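Graritow handheld gripper set: power strips and cables

README, second revision, March 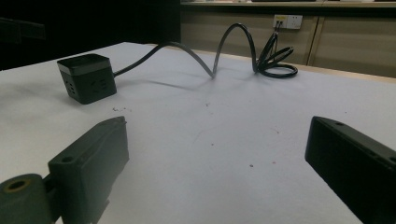 View from the handheld gripper: cube power strip, its cable plugged in at the wall behind the table.

What is in it

2,130 recordings of a person working a two-finger gripper by hand at a table, with the camera fixed to the tool. The tasks are moving a power strip, tidying its cable, and plugging in or pulling out a plug. Each recording holds the video, the gripper opening over time, an estimated path for the tool and one line of text saying what the person was asked to do.

Collected by Parvaneh Sharifi and Kamran Shojaei. Checked by Homa Azimi, who also wrote most of the complaints below.

What we would not claim

The first revision said the set "covers everyday cable handling". I have taken that out. It covers a small number of cables, handled by two people who knew what the camera needed to see. They slowed down near the plug. They kept their wrists straight. A model trained on this will learn their manners, and I have yet to see evidence that it learns much about cables.

The text lines are weak. "Tidy the cable" was used for anything from a neat coil to a heap pushed to one side -- we never agreed on a definition, and the success flag for that task is one person's opinion. Horácio Cardoso marked 60 of them again without seeing the first marks and agreed on 42. Please don't report a success rate on this task as though it meant something.

Tool paths are estimated from the video. They drift when the view is mostly plain tabletop, and we have a lot of plain tabletop. Recordings where the path visibly jumps were removed. Recordings where it is wrong in a smooth and believable way are still in there.

No force or touch readings. For pushing a plug into a socket that is a serious gap, and I don't accept the usual answer that more video will make up for it.

Splits

train: everything not listed in heldout.txt
heldout: 50 recordings, chosen at random

A random split is a poor test here. The held-out recordings share tables, cables and hands with the training ones, so a good score mainly tells you that the code runs. If you want to say anything about new places, use the Unholm folder, recorded in another building with other furniture. Results on it were a good deal worse for both models we tried.

Known faults

- Crumbs and specks on the tabletop were not cleaned up between recordings.
- Kamran is left-handed, and the "operator" field was blank for his early recordings. Those are now filled in from his notes.
- Clock times in the Restrepo folder are one hour out. Order is correct.

Corrections go to Định Tiêu. Send the recording number and what you think is wrong with it -- "looks odd" is not enough to act on.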